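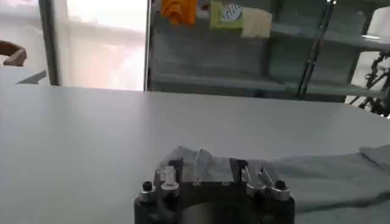

*The table at the open day in Cirkow, photographed from the wrist of the robot. On the right, a gray cloth waiting for attention.*

I have folded clothes for money. For two years I worked in the laundry of a hotel, and on a bad day I folded over 400 towels, so when my friend Bohdana Ivanyshyn invited me to an open day where a robot folds a T-shirt, I went with an opinion already prepared. I wanted to see it fail. I am not proud of this, but I think many people in the room had the same wish.

The laboratory belongs to a small company, Grullow, and they had opened it to the neighborhood for one afternoon. The invitation promised coffee and "the home of tomorrow." The coffee was good. About the home of tomorrow I have some doubts.

First I must be fair. A T-shirt is a hard thing. A cup has one shape, and a shirt has a new shape each time you drop it. My hands know where the shoulder is even when I look at the television, and I cannot explain to you how they know. Dorota Urbańczyk, the engineer who spoke to the visitors, said that her team has recorded 2,000 folds and that she still cannot tell in the morning if the day will be a good one. I liked her for this. The man before her had used the word "revolution" four times.

What bothered me was the talk around the machine. On the wall screen they showed us the view from the gripper, and a visitor next to me whispered that it looked like a crab going to eat a napkin. People laughed. Then the presenter said that folding is "work that no person should have to do," and people nodded, and I did not.
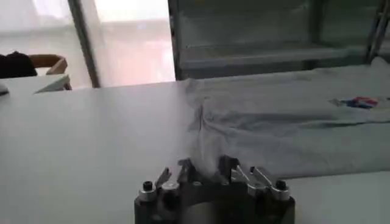

*The gripper and the shirt, from the same low point of view. The spot of color is the print.*

Who decided this? When I worked at the hotel, folding was the best hour of the shift. We stood at a long table and talked, and it was warm, and the supervisor stayed away. The terrible work was upstairs - the bathrooms, the mattresses, the heavy carts with one broken wheel. If you had asked us which task to give to a robot, not one of us would have said the towels. But they did not ask us, and I did not hear on that afternoon that Grullow had asked anybody who does this work for a living.

I raised my hand and said so, with more mistakes in my grammar than here. The presenter answered that folding is a good first problem for research. I believe him. But a good problem for research is a different thing from a good present for the world, and in such presentations the two are always sold in one package.
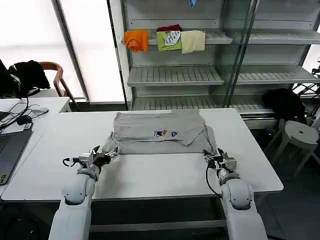 I stayed until the end, longer than I had planned, and I noticed that I was leaning forward with my own fingers closed, as if I could help. There is something touching in so much patience for one shirt. My old supervisor had none for us.

Dorota Urbańczyk found me later by the coffee and asked what I would do first with the sleeves. We spoke for 24 minutes (Bohdana was waiting in the car and she told me the exact number). I showed her how we did it at the hotel, on my own jacket. She wrote things down and asked me to do it again, slower.

So my opinion has changed a little, but only in one part. I do not think these machines are a joke, and I will not go to the next open day hoping for an accident. I still think the invitation should go first to the laundries, and it should arrive before the robot is built. I have sent the company a letter with the addresses of two hotels.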